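Tuvholm Biomaterials Research Unit
Shared Laboratory Services - Service Record

Subject: Uneven film thickness in chitosan dressing batches
Opened by: Shalini Khurana
Assigned to: Fouzia Hayat
Priority: Normal
Status: Closed

Initial report

The film-casting line has produced dressing sheets of uneven thickness in 7 of the batches made during June. The sheets are thicker along one side and tear when lifted from the casting tray. The casting solution was prepared according to the Stirkarine procedure, and no change was made to the supplier or grade of the chitosan powder. The affected sheets cannot be used for the wound fluid absorption tests and have been set aside in the cold room.

The requester asks that the casting line be examined before the next group of samples is scheduled.

First response

The ticket was accepted at 9:40 a.m. The requester was asked to supply the batch sheets, the viscosity readings and the drying cabinet log. All were received the same morning. The viscosity readings were within the permitted range for every batch, and the solution was therefore ruled out as the source of the fault.

The casting trays were then checked with a level. Shelves 1 and 2 of the Nurmi drying cabinet were found to be true. Shelf 3 sloped toward the rear. According to the batch sheets, all of the affected sheets had been dried on that shelf.
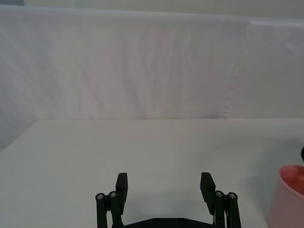

Shalini Khurana replied that the slope would account for the thick edge but not for the tearing, which she had also noted on two sheets from shelf 1. She asked whether the drying time had been altered, as the sheets felt more brittle than those made in the spring.

Second response

The drying cabinet log was reviewed again in light of this comment. The fan setting had been raised from low to medium after the last filter change and had not been returned. A higher air flow dries the surface of the film too quickly, and the sheet becomes brittle at the edges.

Corrective action

Shelf 3 was removed, its rear bracket was replaced, and the shelf was leveled under load. The fan was returned to the low setting. A label stating the required setting has been placed on the cabinet door - users are asked not to remove it.

The Clilus records system lists 1,269 sheets cast since the line was installed. Of these, 234 were dried on shelf 3. Those sheets have been flagged in the system, and their thickness readings should be checked before any result is reported.

Verification

Three test batches were cast, one on each shelf. Thickness was within limits at all measuring points, and no sheet tore on lifting. The requester confirmed the result at 3:15 p.m. and agreed that the ticket could be closed.

Follow-up

A level check of all shelves has been added to the monthly maintenance list. Requests to have flagged sheets measured again should be sent to Fouzia Hayat, with the batch number in the subject line.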